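Draneck Tabletop Kit review: can it tidy up after the kids yet?

October 31, 2023

I have wanted a machine that picks up toys for as long as I have had toys on my floor, so you can imagine how I felt when the Draneck kit landed on my porch in three very heavy boxes. It's sold as a starter set for "everyday handling," a phrase that covers a lot of ground, and the brochure shows it folding towels and loading a dish rack. I didn't start with towels. I started with wooden blocks, because blocks are about the most forgiving chore in any house (they don't crumple, they don't spill, and if you drop one you just pick it up again), and if a robot can't manage blocks I don't much care what it thinks it can do with my good plates.

Setup took me most of an evening and a good part of the next morning. The instructions are fine, really, a lot better than the ones that came with the Zavau I tried in March, but there's a calibration step that wants you to clamp everything down before it tells you where the clamps go. Read the whole booklet first! I put it all on the old flowered table, the one that has been scratched and scuffed to pieces already, and I'd suggest you pick something equally past caring, at least for the first week.

The chore I set was simple enough to explain to a child: gather up the loose blocks, and lay them out flat in a pattern. You show the kit what you want by guiding it through the job over and over, and then it tries by itself. The manual suggests 40 rounds of showing before you expect anything. I did 90, partly from stubbornness and partly because I was enjoying myself.

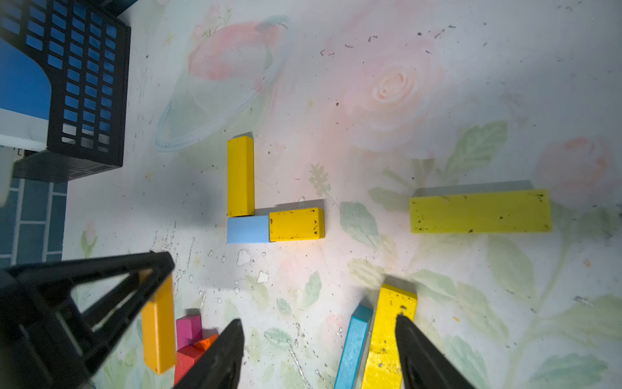
Blocks on the flowered table, with a couple of them down by the right fingertip.

Picking up is where the Draneck shines. The fingers are slim at the tips, so they can get in beside a block without shoving its neighbors all over the place, and the grip is gentle. My blocks were chipped long before the kit arrived and I can't find a new mark on any of them that I would blame on it. It's slow, though. Oh, it is slow. I timed one tidy stretch at 17 minutes, and I had finished my coffee, answered two emails and started wondering about lunch before it was done. A four-year-old would have beaten it, assuming you could get the four-year-old to do it at all.

Crowding is the weak spot. A single block lying out in the open, long side toward the gripper, is nearly a sure thing. Put several small ones close together and it gets fussy, coming down, backing off, coming down again a hair to the left. I found myself leaning over the table whispering encouragement to it. Color didn't seem to bother it one way or the other, which pleased me, as the Zavau used to get muddled by anything red.

Laying out a pattern asks more of it than picking up does, and I went in with low hopes. I chose block letters with a short crossbar, so that the pieces had to meet at the ends as well as line up along the sides. Small gaps and a bit of tilt creep in, and I decided early on that I wouldn't mark it down for those, as my own letters aren't perfect either. What I did mark it down for was nudging: now and then it would set one piece down nicely and bump the one beside it on the way out. Having two arms on the job helps, though you need to leave them plenty of elbow room, and a small table makes that hard.
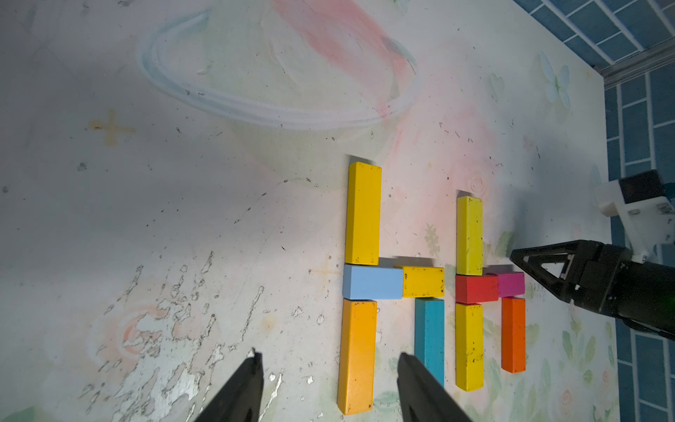
Should you buy one?

If you like to tinker, yes, and happily. The Draneck is sturdy, it's patient with beginners, and the folks at Haque who handle the repairs answered my silly question about a loose cable the same afternoon. The grippers are rated for 1000 hours before they need new tips, and the spare tips come in the box.

If you want your living room picked up while you cook supper, I'd hold on to your money a while longer. Blocks on a table, with good light and someone nearby, it can do. Socks under a couch are another matter, and I haven't even tried the dish rack. Prusamholm has a bigger set coming that is supposed to reach the floor, and I've already asked to borrow one.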